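Gripper Comparison Working Group
Minutes, Wednesday, November 12, 2025
Project: Ekura, block handling in simulation

1. Minutes of the previous meeting
Approved with one correction: the controller rate in item 4 refers to the Sollo arm only.

2. Finger geometry
The stepped Virnier fingers remain the baseline. The flat-pad set is on hold until its collision mesh has been simplified.
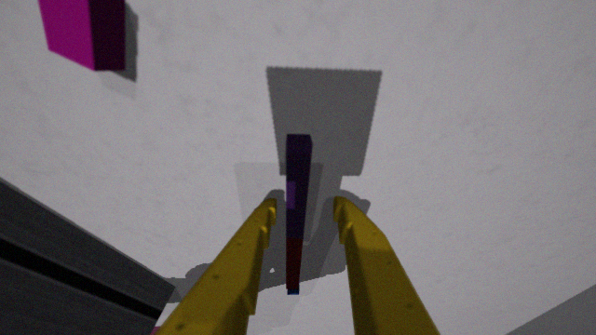 The baseline finger model will be kept unchanged for the next batch, including contact stiffness and pad friction. It was agreed that wrist-view renders be checked for clearance on both sides before a close command is accepted. In the render with the purple, red and blue blocks in a column between the yellow fingers, there is a gap on both sides, smaller at the left tip. The group asked that left and right clearance be logged as separate values — the present log stores only the sum.

3. Controllers
Batch size is set at 2,000 episodes per controller. The position controller and the Lưu impedance controller will run with the same seeds. The previous batch stopped at episode 157 on a solver timeout; the limit has been raised and the batch will be restarted from zero.

4. Wrist camera
Shadow edges were discussed. Two lighting settings will be compared, with camera pose fixed.
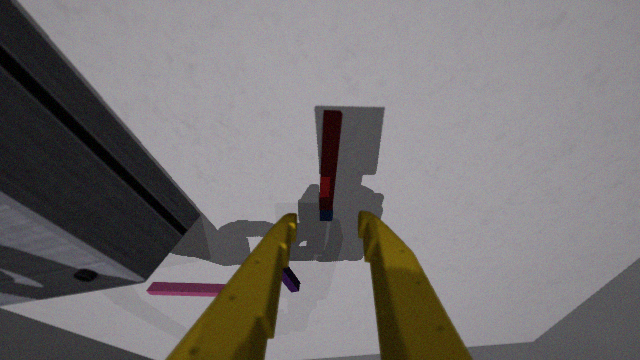 Fig. 2. Wrist view, fingers open, red bar and blue block ahead of the gap.

Segmentation of dark blocks in shadow is to be reported separately from the lit cases. No change to resolution.

5. Actions
Split the clearance log by side — open.
Restart the impedance batch — open.
Simplify the flat-pad mesh — carried over to February.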